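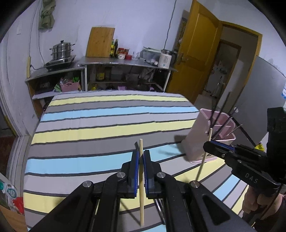

When is the hall kitchen at Amville inspected? On 6th February, before the lunch club gets in.

Extinguisher: in date, on its hook. Pass.
Fire blanket: behind the tea urn, where only the urn can reach it. Move.
Fridge: 4 degrees. Pass, to general surprise.
Back door: opens if you lift and swear. Fail, as in May.
First aid box: 20 plasters, no scissors. Restock. 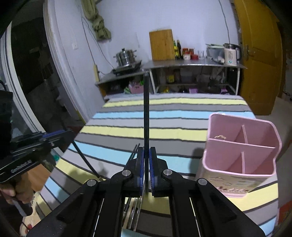 Jeptoo Chege would like it recorded that the back door opens perfectly well from the outside, and that she has asked Grender for a new hinge twice.

Hinge: chased again. Reinspect in 48 hours.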